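1/ Gestern Bürgerabend zum Migrationspakt in Rotevel, 149 Leute im Saal! Und es wurde richtig gut gestritten, über Grenzen, Asyl und Arbeitsvisa.
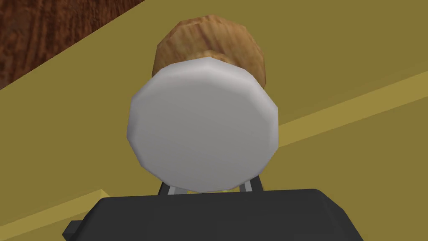 2/ Mein Highlight: Eoin Mac Mathúna über die Visastelle in Ilach. 13 Monate Wartezeit, vorher waren es sieben. Endlich mal Zahlen!! 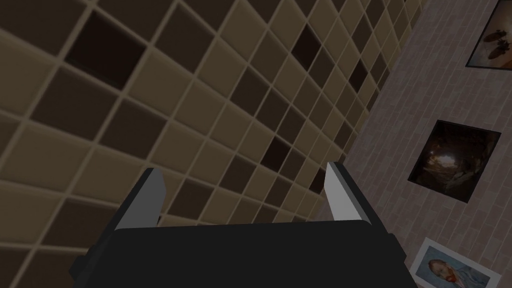
3/ Im August geht's in Plarley weiter, ich bin dabei.

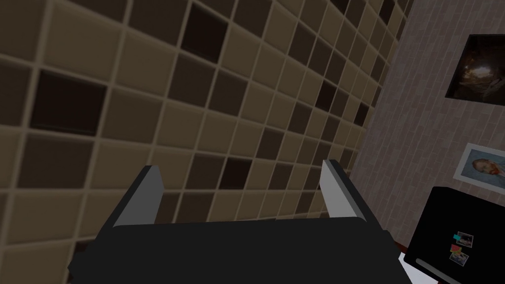

Muss man sich anmelden?
Bisher reicht es, pünktlich zu kommen. Einlass ab 18 Uhr.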